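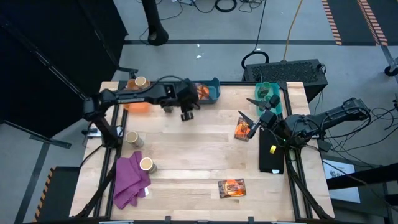
Introduction to Automation
Handout 4: notes for the visit to Bodov, Faltidbridge

Read this before the visit in December and bring it with you. The written task is at the end.

Getting there
Meet at the main gate at 9.40. Sign in, collect a badge and wait in the entrance hall. Aitana Echevarría runs the demonstration room and will take the group through. Closed shoes are required. Bags stay in the lockers.

What the demonstration covers
The task is tidying a table with two robot arms. The objects are ordinary ones: paper cups, snack packets, a cloth, a tray and some containers. Each arm carries a two-fingered gripper. The arms work from opposite sides of the table, so both can reach the middle, and part of the problem is keeping them out of each other's way.

Bodov has recorded 3,764 runs of the task so far. Of these, 1,324 include the cloth, which is kept as a separate set in their results.

Points to watch
Rigid and soft objects. A paper cup has a known shape but gives when squeezed. A cloth has no fixed shape at all, and the arm has to find an edge or a fold to hold.

Flat objects. A packet lying flat on the table leaves little height for the fingers. Note the angle of the gripper as it comes in.

Order of work. Which item is moved first, and does that make the next move easier or harder?

Floor markings. Stay behind the line you are shown – the arms can start without warning.

Terms used
Gripper: the part that holds the object.
Reach: the furthest point an arm can work at.
Cycle: one full run of the task, from start to reset.

Written task
Choose 2 objects from the demonstration and compare how they were picked up. Use one sketch for each. The limit is 3 pages, including sketches. Background reading is chapter 3 of Herrero, on grasping.

Hand in through the course page by noon on the last teaching day of term.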